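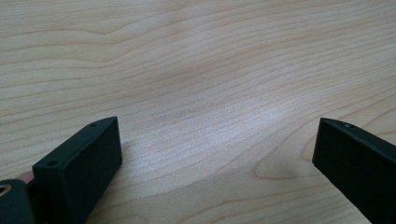 The Retau is our record player for people who love film music, and we've been making it in Pevham long enough to have grown rather fond of it ourselves. It began when Themba Dlamini wanted to hear his old soundtrack albums properly, all those slow string openings that a cheap deck turns to mush, and couldn't find a machine he liked at a price he could face. You don't need special furniture for it either. A smooth, pale wooden tabletop with a bit of wavy grain will do very nicely, provided it stands level and doesn't wobble when somebody walks past (do check, as old floorboards can be a nuisance!).

The deck plays at both of the usual speeds, and the arm lowers itself gently when you press the lever, so there's no holding your breath over a favourite overture. We set up every one by ear before it's packed, and Tímea Győri, who looks after that side of things, still insists on playing a whole side through, love theme and all. The lid lifts off completely if you'd like it out of the way.

Price: £277, with the Plelau dust cover included
Guarantee: 2 years
Record storage: the matching Vídalín crate holds up to 62 albums and is sold separately
Colours: walnut, cream, dark green

We made 400 for this run and the next won't be ready until November, so if you're hoping to give one as a present, it's worth getting in touch sooner than that. A replacement needle comes tucked in with the instructions, along with a soft brush and a little card of listening suggestions.
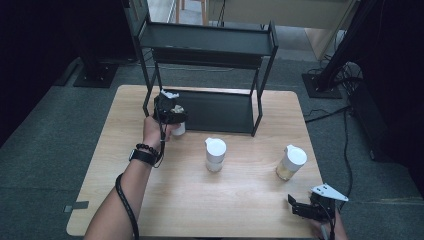 Can I connect the Retau to the speakers I already have?

Any powered speakers with the ordinary red and white sockets will work, and the lead is in the box. If yours need a separate amplifier, plug the lead into that instead and flick the switch at the back of the deck to "phono".

Page updated 06/08/2025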